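Jandcombe Rec Room Bundle, reviewed by Nahom Demissie

We've had this bundle since February, and it gets used most evenings. The dartboard is the best part. It hung straight on the first try and the numbers are easy to read from 8 feet.
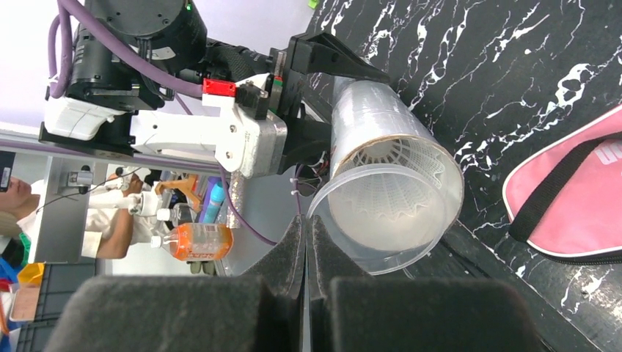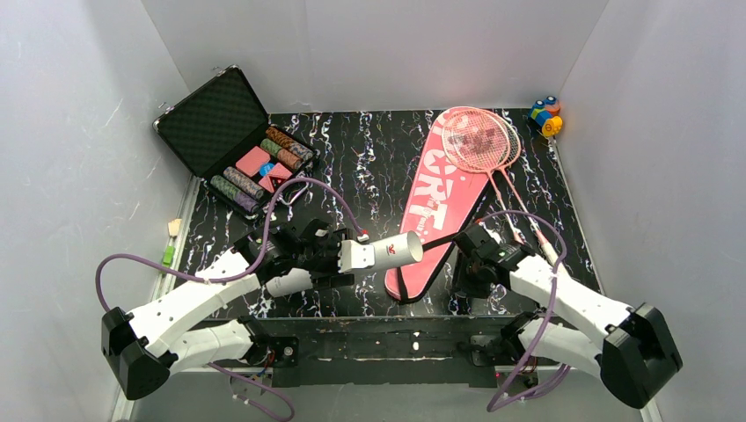
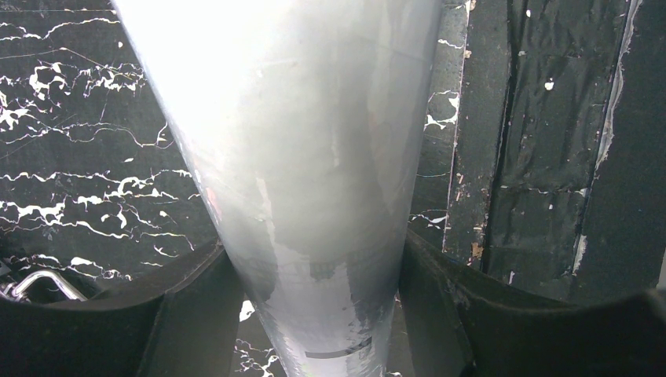
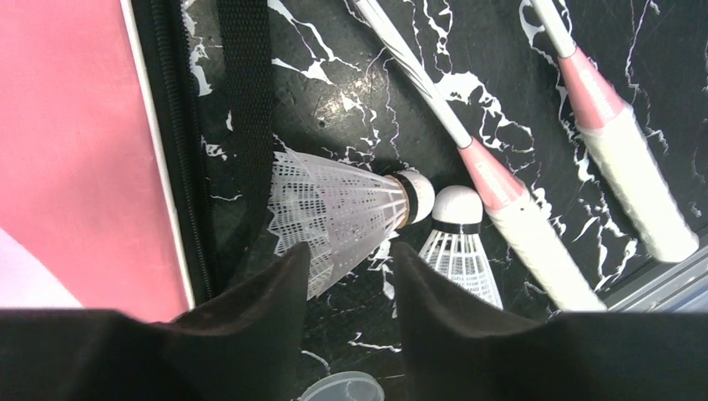 Second picture: poker chips in their case. Last picture: plastic shuttlecock.

The badminton net sags, and one pole clip broke after six games. Jandcombe mailed a new one in 12 days. The rule booklet has small print and skips doubles scoring. Four stars.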